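Search this notebook Go

Notebook – hand-held gripper demos, bathroom set
May, started 9:40 a.m.

Goal for this block: two-handed hair dryer work at the sink. Pick up, turn, get the cord under control, put it away in the pouch. The Altel arms will have to repeat all this from the recordings, so I want slow, clean hands and no heroics.

Big news first: the new finger pads are great! On the old ones the dryer barrel slid every time I tried to rotate it, and I ended up squeezing so hard my forearms gave out before lunch. With the mesh-pattern pads I can hold it with a light pinch and roll it over. Wuvcombe wants a set as soon as we can print more backings.

Also settled the argument about which hand leads. Left takes the nozzle end, right comes over the handle end, and the two stay across from each other until the dryer is lined up. Do it that way every time, please – mixed styles were what confused the last policy. 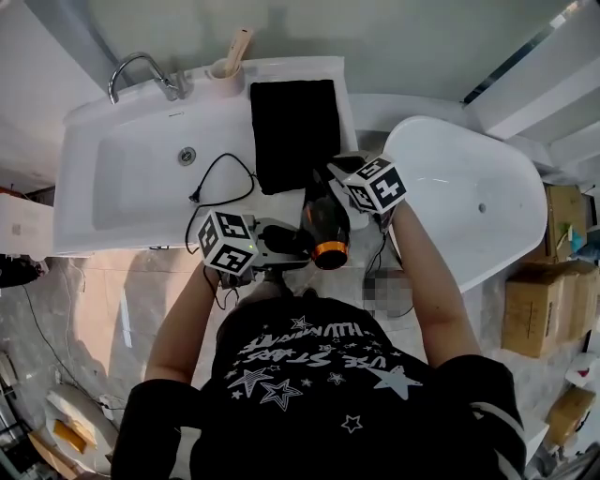
Cord handling is still the hard part and I kind of love it. If you lift the dryer before gathering the cord, the plug drags and catches on whatever it can find. If you gather first you need a third hand. What works best for me so far is to pinch the cord close to the dryer, sweep it sideways along the counter, let go, regrip, sweep again. Looks silly, records beautifully.

Tracking notes. Lost the right cube for a moment on 13 takes, always when I rolled my wrist past vertical and hid the marker behind my own arm. Elbow out fixes most of it. Keep both cubes facing up whenever the hands are close together, and after any bump go back to the start pose and let the tracker settle before closing the fingers.

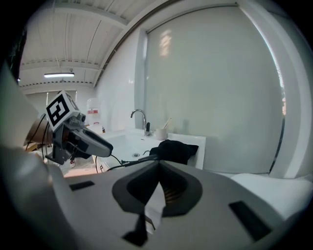 Total on disk is now 422 takes, nearly all usable. Six go in the bin (fingers never closed all the way, my fault, I was rushing). Tagging scheme is the same as the Durnero kitchen set so the loader shouldn't need changes. If it chokes on the "bimanual" field, use the Maksymiv branch, it already reads that.

Pouch part, for whoever picks this up: open the mouth with both grippers first, pulling straight apart. Don't try to feed anything in through a half-closed drawstring. Fabric moves differently on every take and that's exactly what we want in the data, so no smoothing it flat between runs! 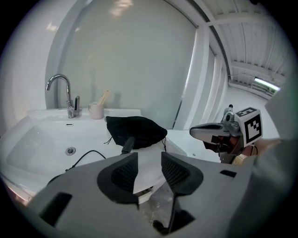 Maksymiv read this over at 2 p.m. and wrote back that the pouch takes should be split into opening and loading, as separate tasks, or the policy will learn to stall at the drawstring. Fair point, and easy to do. I'll cut at the moment both fingers let go of the fabric and relabel from the first pouch take on.

To do: print pad backings, relabel, second try at the cord sweep with the left hand leading, charge both grippers overnight.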